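Search the notebook Search All entries

Prurnach notebook, packing and tidying
Saturday, June
Tímea Szilágyi
Last updated Saturday, 6:40 pm

Picking up from the note Csaba left on the board: "mixed table, one box, go." I have been looking forward to the mixed table all week. Shelves are fine and drawers are fine, but a table where everything has been put down by people on their way to somewhere else is the best sorting problem there is, and this one is a beauty.

Starting stock, as I wrote it on the back of the Oddsson order form: the red cardboard box with the orange characters and the green fruit on it, yellow mug, yellow jug with the gray lid, the peach suitcase, pink ridged vase with the dried roses, black paper-handled bag (no, cord handles, checked), white cables in a knot, blue and white plastic packet, and the little white stuff. A plug, an adapter, the packet with the green printing, a cap or something that wants to be a cap. The little white stuff is what I care about today.

Why I care: on the last two tables the small pieces went in at the end. You get the big shapes settled, everybody feels great, and then there's a handful of plugs with no home and they get poured in on top. They slide down between things during the carry. At the Flalham unpack we had the box upside down over a towel to get one adapter out. So today, small things first, all of them, before anything large moves at all.

Setup. Box stays open at the back of the table, flaps out of the way. Small things get pulled to the middle front, in reach, with clear wood all the way round. No tray. I wanted a tray, Csaba wanted no tray, and we went with no tray because the tray on Thursday's table just became a second table.

10:15. First pass. Pulled the small things forward and sorted by shape, because shape is quick: blocky, round, flat. It looks very neat and it is useless. The cube adapter and the green-printed packet ended up together because both have corners, and the round plug went with the cap because both are round. Anybody unpacking would want the plug and the adapter in the same place. Undid it.

10:30. Second pass, by what you'd be looking for when you open the box at the other end. Much better!! Plug and adapter go with the cables. The packet goes by itself. The cap goes with whatever it belongs to, and if we can't find that, into the "orphans" envelope. Tried it against the jug (no, obviously, the jug has a lid), then the bottles on the side shelf. No match. Orphans.

Note for Csaba: the orphans envelope needs to be written up properly, it's the one part of the method that everyone we've shown it to has asked about. People love having somewhere to put the thing they can't explain. It takes the pressure off. I'd like a better name than orphans, though. "Later" maybe. "Ask me."

10:50. Cables. Took the knot apart. Rules we've settled on so far: never pull, find an end and push it back through, coil to the width of your hand, one soft tie. The soft ties from Serside are good, much softer than the old ones and they don't leave a kink. The green ones are shorter than the blue ones for no reason I can find on the packet. Once coiled, the plug sits inside the coil and the adapter goes on top, and the whole lot goes in a small paper bag with the top folded twice. One bundle. Very pleased with that bundle.

11:10. Now the box. It's a fruit gift box, plain tan card on the inside, and a really nice strong one. Squared up well, corners sound. I know we have proper cartons, but these gift boxes are exactly what people have at home, and I would much rather write instructions for the box in the cupboard than for the one you'd have to go out and buy.

Load one: mug at the bottom on its side in a towel, bundle next to it, packet flat against the wall, the cloth piece with the red end folded over the lot. 1151 g on the kitchen scale. Carried it to the door and back, then up and down the steps. Good in the hands. The mug knocked, though. You could hear it on each step. One towel isn't enough on the bottom if the mug can roll, and a mug always can, handle or no handle.

Load two: same things, mug standing upright in the corner with the handle pointing into the corner, second towel folded in four underneath, bundle wedged against it, cloth on top. 1581 g. Yes, heavier, second towel plus I put the big notebook in to fill the flat side. No knock at all. Went up and down the steps twice to be sure, then gave it to Csaba without telling him which load it was, and he said "what did you do to the mug?" so I'm counting that as a result.

Handle into the corner is my favorite thing from today. We've always said handle inward, toward the middle, to protect it from the wall. But the corner of a box is the stiffest part of it, and the handle fits in there like it was made for it. Needs trying with a thinner mug before we tell anyone. The yellow one is sturdy and forgiving.

Noon, break. Csaba brought soup. We ate it on the windowsill to leave the table alone.

12:45. The jug. Weighed it empty, 507 g, lighter than I'd guessed from the size of it. It doesn't go in the fruit box, I tried, and with the jug standing in there nothing else stands. Its own bag, then. The black bag with the cord handles takes it easily with room around for a scarf. Carried by the bag handles, the jug leans toward whichever side its own handle is on. Turned it so the handle faced my leg and it was fine. Small thing, but worth a line in the sheet.

1:20. Suitcase. We agreed the suitcase gets clothes and soft things only, so it isn't really in play on this table except as a surface, and that's the problem: a closed suitcase standing by a table is a shelf, and everybody uses it as a shelf. Wrote "clear the top before you open" as step one on the suitcase card. Csaba thinks this is too obvious to print. I've watched too many things go down the back of one. Leaving it in.

1:40. The vase. Oh, the vase. Vase with the dried roses in it, 1275 g all together. It is lovely and it's a horrible shape to pack. The ridges are all edges if you wrap it tight, and the roses hang out well past the side of it, long stems, heads drooping. Options we talked through:

Take the roses out, wrap the vase alone, carry the roses flat in tissue. Safe for the vase. Dried heads shed when you lay them down, and getting the stems back to the same droop is impossible, Csaba had a go with the spare bunch from the cupboard and it looked like a broom afterwards.

Leave them in and carry the whole thing upright by hand, last thing out, first thing in. My vote. Costs one pair of hands for the trip.

Tissue collar: a long strip wound loosely round the stems just above the rim, so the bunch moves as one. Tried this with the spare bunch in a jam jar. Works really well! Loses hardly anything. The strip has to be loose, the first one I did was tight and I heard a stem go.

So: collar, upright, by hand. And the vase comes off the table last, so the roses aren't being reached over more often than they have to be. It did mean working with them at my right elbow the entire morning and I brushed them with my sleeve every time I went for the tape. Tape moves to the left next time.

2:30. Ran the small-things part again from the start, for practice and so Csaba could write down the order. Put it all back out on the table, box open behind, small white pieces pulled together in front. I like this stage so much. You have the muddle behind and one patch of table where you're dealing with just these, and it already feels half done.

Order as it stands:
- box open at the back
- small pieces to the front middle
- group by what you'd look for
- no partner, into the envelope
- cables coiled, plug inside, adapter on top, paper bag
- mug in corner, handle into corner, two towels
- bundle against the mug
- flat packets to the wall
- cloth over
- jug in its own bag
- suitcase, clear the top
- vase last, in your hands

It's long. Csaba wants it on one side of a card and I don't see how unless the lettering is tiny. Could split it, table card and carry card.

Still to do: thinner mug. A box with a window in the lid, since those fold differently. Ask Oddsson if the labels come in a matte, the glossy ones won't take pencil and I'm forever rubbing out. Try the whole thing with someone who hasn't heard us talk about it for a month, somebody who'll just walk up and start with the vase.

Also the tape. Left side. And find out what the cap goes to, it's bothering me.

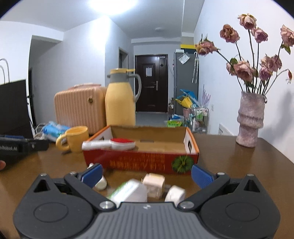
Small white pieces pulled together in front of the open red box, roses to the right.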